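Dörte Albers has run the pottery in Alness for six years now and I've been meaning to write down how it works, as people keep asking me how a studio that small pays its way. A few posts.

She throws in the mornings and glazes after lunch. Most of what she sells is tableware: bowls, jugs, butter dishes. The larger vases go to Hertta Väisänen's gallery, which takes its share when one sells.

The kiln is the big cost. It's electric, second-hand, bought from Tormod Björklund when he gave up stoneware for printmaking. She fires to cone 6 and waits until it's full, even if a customer is in a hurry.

A full kiln is 82 bowls, if they're the small ones. She loses a few each time to cracks or glaze runs. Those go on a seconds shelf by the door and they sell faster than the good ones.

In February she took her first trade order, 465 pieces for a guesthouse. Plates and bowls, all in the same grey glaze. It took her the whole month and part of the next, and she turned down two craft fairs to get it done.

She told me she wouldn't do one that size again on her own. Veikko Keskinen came in to wedge clay and pack boxes, and she paid him by the day. The packing was slower than the making.

Prices: she put everything up at the start of the year and wrote to her regulars beforehand. Two of them wrote back to say she should have done it sooner. I don't think she lost any.

Evening classes cover the rent. Two a week, hand-building only, as there's one wheel and she needs it. People collect their pots a fortnight later, and the ones left over stay on a rack in the back room with names on masking tape. 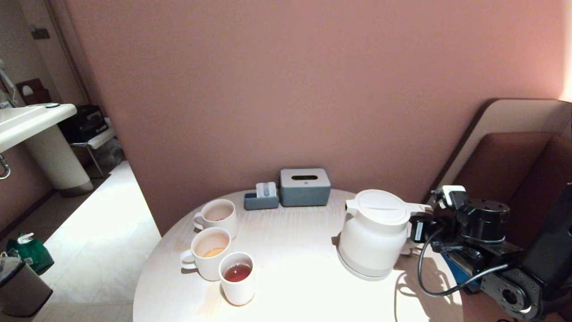
Next term's classes are full already, but she keeps a waiting list, and you can put your name down at the studio any afternoon except when the kiln is being unpacked.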